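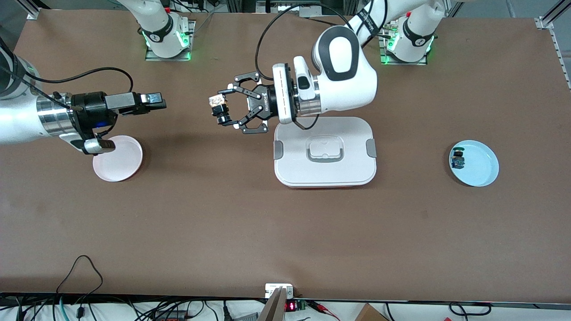 Setting up a two-plate sort on the Norex bench kit

These steps cover the first task most buyers run on the Norex two-arm kit: moving small electronic parts between open plates and a lidded container. They assume the arms are bolted down and the base lights are green. If a base light is any other color, finish the start-up page first.

1. Lay out the table

Put one plate within easy reach of each arm and the container between them. Shallow plates with a raised rim work well. Use two different colors, as the task editor can then tell them apart without printed markers. Keep the front half of the table clear. Power supplies, sockets and spare leads belong off the table edge.

2. Route the gripper cables

Leave enough slack for a full wrist turn, then jog each arm through its range at 20 percent speed. A loop that rises over the forearm is fine. A loop that hangs below the fingers is not.

3. Name the arms

Left and right are set from the robot's side of the table. An operator facing the arms sees them reversed. Renata Michalski, who wrote the Ada task editor's default profiles, suggests a strip of tape on each base.

4. Teach the poses

Each arm needs a hover pose, a grasp pose and a release pose. Set hover 75 mm above the rim of the plate. For the container, teach hover with the lid on, then add the height of the part being carried. The editor stores up to 200 poses per task.

5. Set grip force

Start at 9 N for bare circuit boards and small modules. Grip on the body of the part - never across pins or a connector.

6. Run one arm at a time

Complete a full cycle with the left arm while the right holds at hover, then swap. Turn on shared-zone checking before running both. The zone should cover the container and a margin on each side.

The Dekker finger set fits the same flange but is longer, so step 4 has to be repeated after a change. Profiles saved before May need to be exported again.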